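Projects > Retus Picking Cell > Interim Reports

Reading time: 3 minutes

Interim report to the Felelach Fund
Retus bin-picking cell, second reporting period
Submitted by Kathleen Rafferty, 27 October 2018

1. Status

The cell completed 2,631 pick attempts in the period, against a plan that assumed a higher figure. The shortfall is due almost entirely to the stoppage described in section 2. Spending remains within the approved budget and no change to the December milestone is requested at this time.

2. Unplanned stops and cable fault

During the long unattended runs the controller began to report a loss of signal from the gripper and brought the arm to a protective stop. The first of these stops was put down to a software timeout and the run was restarted. Over the following runs the same fault was logged 46 times, nearly always when the wrist was turned far over to reach a corner of the bin.

Gearóid Gilmartin traced the fault to the gripper cable. The slack left at the wrist was being drawn tight at the end of the rotation, and the conductors had begun to fail close to the connector. On one occasion the signal dropped while an item was held, and the item fell outside the bin. No person was inside the marked area and there was no injury. The event has been entered in the safety register as a dropped load.

The cable was replaced and rerouted. It now runs in a wide loop around the wrist joint and is tied together with the thinner black cables on top of the gray link, so that the bend is spread over a greater length. Mixed small items continue to be used in the bin for the trials.

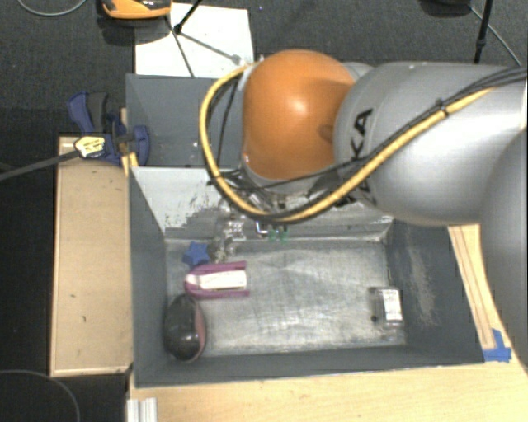

Sinéad Foley has asked that the report record a disagreement on this point. In her view the new route deals with the strain at the connector but leaves a loop that could catch on the bin wall during a low approach, and she would prefer a limit on wrist rotation in software as well. She also notes that the first stop should not have been cleared without an inspection – a restart was the quickest course, and it cost the project most of the lost time.

The project accepts both remarks. A rotation limit has been set for all unattended runs, and a signal fault now requires a signed inspection before the arm may be restarted.

3. Results since the repair

A further 567 attempts were made after the cable was rerouted, with no loss of signal. Of these, 348 were carried out with the rotation limit in place. The limit puts some corner picks out of reach, and Uyên Tạ is revising the grasp planner to approach them from the other side.

4. Actions outstanding

Hegarty has been asked to quote for a flexible conduit. Malou Mikkelsen will review the low approach paths for contact between the cable and the bin. Both items are due before the December milestone, and the outcome will be reported to the Fund with the final accounts for the period.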